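Subject: Re: [matchlist] Drevgate results, duplicate cards and run times
Date: 18/07/2018

On the earlier message:

> The Drevgate file has 943 matches, but the Dredov and Brestia cards
> overlap. Same main event, same finish, different run times. Are
> these one show entered twice? Also, the spine labels on my set of
> tapes don't match the file numbers.

They are two shows. Drevgate ran the same card in both towns that December and changed only the opener. The Dredov main event goes over 74 minutes if you count the entrances, and the Brestia tape starts at the bell. Please do not merge them. Proposed rules for the next version of the file follow.

1. Run times

Bell to bell only. If the tape joins the match in progress, enter the time shown on tape and put JIP in the notes field. Do not use the times from the printed program.

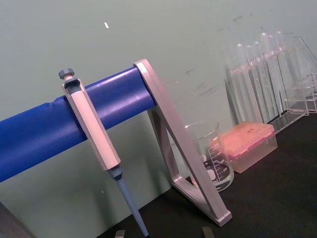

2. Title changes

A title change counts if it was announced in the building. The Poduval tag belts changed hands by count-out at Brestia and were handed back before the next card. Enter both changes. The reign length is 7 days, and the reversal goes in the notes, not in the result field.

3. Battle royals

List the last 3 in the ring by order of elimination. Everyone else goes in alphabetical order unless the full order can be read off the tape.

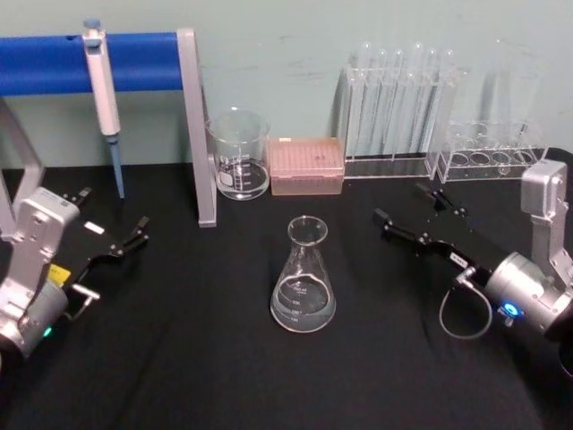
4. Tape labels

The file number is the show number, followed by a letter for the generation of the copy. The old labels used the order in which tapes were received, so your spines will not match and should be redone. Use small white stickers on the black shell, the same contrast as the label on the black gripper housing in the photo. Keep yellow tags for masters. Write in pencil first, as the Poduval shows are still being renumbered.

Send corrections to the list as plain text, one match per line. I will hold the Brestia opener as "unknown" until a second tape confirms who worked it.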